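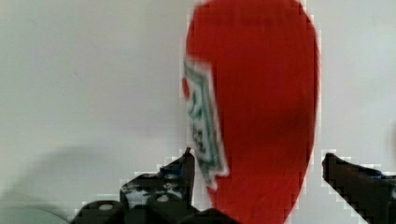
*A red squeeze bottle of ketchup with a white, green-bordered label on its side.*

A **squeeze bottle** is a flexible-walled container from which a liquid or paste is pushed out by hand pressure on the body. In the kitchen the term most often refers to bottles for ketchup, mustard, mayonnaise, honey, syrups and cooking oils. The body is made of a soft plastic that bends under the fingers and returns to its original shape when released. The contents leave through a narrow opening in the cap or nozzle, and air enters through the same opening when the pressure is removed.

Squeeze bottles are sold filled, as retail packaging, and empty, for use in home and restaurant kitchens. The two types share the same working principle but differ in wall thickness, closure and expected service life.

## Terminology

Household English uses *squeeze bottle*, *squeezy bottle* and *sauce bottle* more or less interchangeably. *Sauce bottle* also covers rigid glass bottles, which are not squeezed. In the catering trade a *dispenser* is an empty bottle bought for refilling, while a bottle that arrives full is called a *retail bottle* or *table bottle*. An *upside-down* or *inverted* bottle is one designed to stand on its cap.

## Construction

### Body

The body is normally blow moulded. A tube or preform of softened plastic is closed inside a mould and inflated with air until it takes the shape of the cavity. The wall is thinner at the shoulders and corners, where the material has stretched furthest, and thicker at the base and neck.

Three properties of the wall matter in use. It must flex without great effort, it must recover its shape, and it must limit the passage of oxygen, which darkens tomato products and dulls their flavour. Polyethylene flexes and recovers well but is a poor oxygen barrier when used alone. Retail bottles for oxygen-sensitive foods may therefore have several layers, with a thin barrier layer between outer layers of polyethylene or polypropylene. PET is clearer and a better barrier than polyethylene, but stiffer, and tends to make a crackling noise when squeezed.

A round or oval cross-section spreads the load evenly. Oval bottles are easier to squeeze across the narrow axis and take up less depth in a refrigerator door. Some bodies have a waist or shallow grip panels.

### Closure

Common closures are:

- **Flip-top cap.** A hinged lid over a fixed opening. It is usual on retail bottles.
- **Conical nozzle.** A tapered spout screwed to the neck. On refillable dispensers the tip is often supplied closed or very narrow and is cut to the size wanted.
- **Push-pull cap.** A sliding collar that opens and closes the outlet. It is more common on syrups and drinks.
- **Valved cap.** A flip-top fitted with a slit silicone disc. The slit opens outward under pressure and closes when the hand relaxes.

The valve is what makes most inverted bottles practical. Without one, thin contents would run out as soon as the lid was opened. It also gives a clean break at the end of a pour and keeps the outlet from crusting.

### Seal and liner

A new retail bottle usually has a foil or film seal across the neck, under the cap. The cap is unscrewed, the seal peeled off completely, and the cap replaced. A seal that has only been pierced leaves a flap which can block the opening.

### Colour and labelling

Ketchup bottles may be clear, so that the sauce supplies the colour, or moulded in red. Refillable dispensers follow a widely understood convention: red for ketchup, yellow for mustard, and white or clear for mayonnaise and other dressings. Brown is used for barbecue or brown sauce in some places. The convention has no legal standing, and a coloured bottle does not replace a label where allergen information is required.

Labels on squeeze bottles have to tolerate repeated bending. Paper labels are inexpensive and print well, but they crease across the squeeze zone and lift at the corners if they become damp. Film labels follow the wall more closely. A third method, in-mould labelling, fuses the label to the plastic as the bottle is formed.

## Behaviour of the contents

Ketchup is a shear-thinning fluid. At rest it is thick and may not flow under its own weight; when it is shaken or forced through an opening it becomes temporarily thinner. It also has a yield stress, meaning that a certain force must be applied before it moves at all. In a glass bottle this force is supplied by tilting, shaking or striking the base. In a squeeze bottle it is supplied directly by the hand, so the flow starts and stops more predictably.

Mustard and mayonnaise behave in a similar way. Honey does not: it is thick at all speeds, and its flow depends mainly on temperature. A honey bottle taken from a cold cupboard in February may need several minutes in warm water before it pours freely.

Watery liquid at the outlet is the result of syneresis, the slow separation of serum from the tomato solids. It collects at the top of an upright bottle and comes out first. Shaking with the lid closed mixes it back in. Separation is normal and is not a sign of spoilage.

## Sizes and refillable types

Retail sizes vary by country and manufacturer. Small bottles suit lunch boxes and picnics, and the largest are intended for families or for counters where customers serve themselves.

Refillable dispensers are sold by nominal capacity. The Dundetti catalogue, often used as a reference by Canadian café suppliers, divides its bottles into narrow-neck and wide-neck ranges. The smallest wide-neck model holds 100 millilitres and is meant for plating, where the cook places dots or lines of sauce on a dish. Catalogue number 1639 is a wide-neck table dispenser with a tethered tip cover. Fundden, a competing line, uses the same neck thread on its larger bottles, so caps can be exchanged between the two.

Wide-neck bottles are easier to fill and clean. Narrow-neck bottles are less likely to lose the cap when squeezed hard, as the force on the closure rises with the area of the opening.

## Use

### Dispensing

The bottle is held around the middle of the body, tipped so that the contents cover the outlet, and squeezed steadily. Sputtering occurs when air and sauce reach the outlet together. It can be reduced by turning the closed bottle upside down and giving it one firm downward shake before opening.

At the end of the pour the bottle is turned upright before the grip is fully released. Air then enters above the contents, and sauce in the nozzle is drawn back. Wiping the outlet before closing the lid prevents a dry ring from forming under the hinge.

### Emptying

A proportion of any thick sauce stays on the walls. Storing the bottle on its cap for several hours recovers most of it. Other methods include swinging the closed bottle at arm's length, scraping with a narrow spatula after the cap is removed, and adding a spoonful of vinegar or water when the remainder is going into a cooked dish. Slippery internal coatings have been developed to reduce the residue – their use depends on cost and on food-contact approval.

### Filling

Refillable bottles are filled through the neck with a funnel, a ladle or a second bottle. Leobardo Ledesma's catering handbook *The Working Pantry* recommends leaving 2 centimetres of headspace, so that the cap can be fitted without forcing sauce into the thread. The same handbook advises against topping up a part-used bottle, as old product stays at the bottom and its age can no longer be known. A bottle should be emptied, washed, dried and then filled.

## Storage

Unopened ketchup keeps at room temperature. Its acidity, salt and sugar slow the growth of microbes, and many households leave an opened bottle on the table or in a cupboard. Labels generally advise refrigeration after opening, which preserves colour and flavour for longer. Mayonnaise and dairy-based dressings should be refrigerated once opened.

In catering, a dispenser decanted from a larger container is marked with the contents and the date of filling. The period allowed before it must be emptied depends on the product and on local rules; a house limit of 7 days is used in some kitchens for chilled sauces.

Upright storage keeps the outlet clean, while inverted storage keeps the bottle ready to pour. A flat-topped cap is needed for the second, and a bottle with a conical nozzle can be inverted only in a rack.

## Cleaning

Cap and body are separated and rinsed in cool or lukewarm water, then washed in hot water with detergent. The parts that hold residue are the hinge recess, the inner thread and the underside of the valve. A bottle brush reaches the shoulder, and a thin straw brush is suitable for the nozzle. Polypropylene parts usually withstand a dishwasher. Thin polyethylene bodies can soften and deform if placed on the lower rack.

Tomato pigment dissolves in fat and can stain pale plastic. The stain is harmless. Parts should be drained and fully dried before reassembly.

## Disposal

Bottles of a single plastic are widely accepted for recycling after rinsing. Multilayer bottles are harder to process, and silicone valves are an unwanted material in the cap stream. Local instructions differ on whether the cap should be left on.

## See also

- Condiment
- Cruet
- Blow moulding
- Shear thinning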